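Garment dyeing

Garment dyeing is the colouring of textile articles after they have been cut and sewn. It differs from piece dyeing, in which fabric is coloured in the roll, and from yarn dyeing, in which colour is applied before knitting or weaving. The method is used mainly for T-shirts, sweatshirts and casual trousers.

Process

Articles are sewn from undyed fabric, known as prepared-for-dye (PFD) cloth, and scoured to remove oils and sizing. They are then loaded into a paddle or rotary drum machine. Reactive dyes for cotton are commonly fixed at 60 to 80 °C in an alkaline bath, followed by rinsing, soaping and a softening treatment. The Jekton drum, a mid-sized type, takes 155 shirts of medium weight per load.

Sewing thread must be chosen to suit the dye. Polyester thread does not take up reactive dye and stays white against the coloured cloth.

Shrinkage

Patterns for garment dyeing are cut oversize. In trials at the Jirnby mill, single jersey of 204 g/m² lost almost 11 per cent of its length during dyeing and tumble drying. Finished articles are laid flat before measurement, and the fabric is smoothed without stretching.
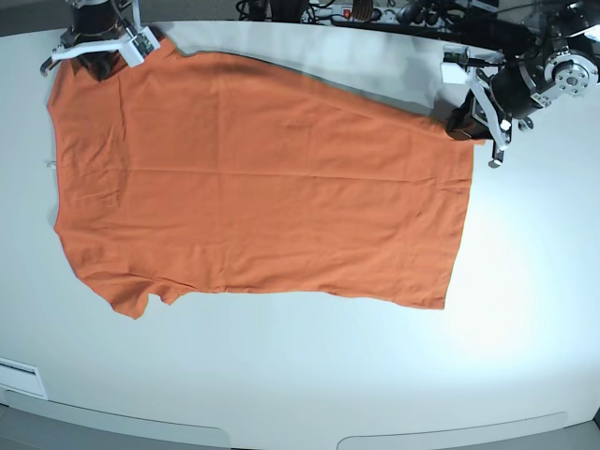
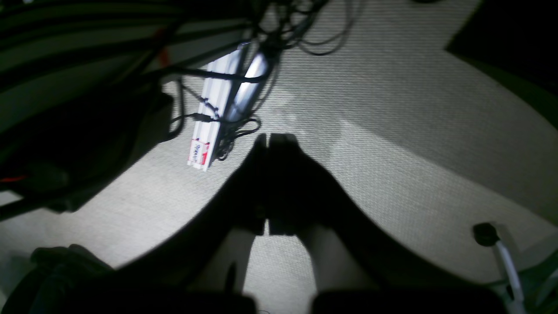
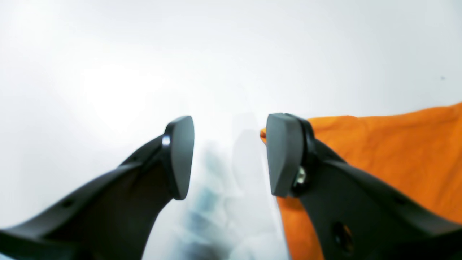
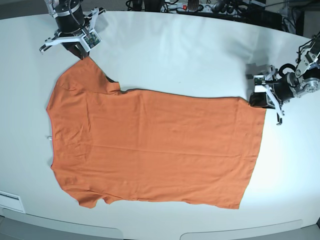
Orange T-shirt laid flat on a table (first and fourth images).

Colour variation

Shade differences between loads are greater than in piece dyeing. The Güneş and Rostine grading scales are both used to sort finished lots by shade. Seams and ribbed collars often dye darker or lighter than the body.

See also

Piece dyeing
Reactive dye
Colour fastness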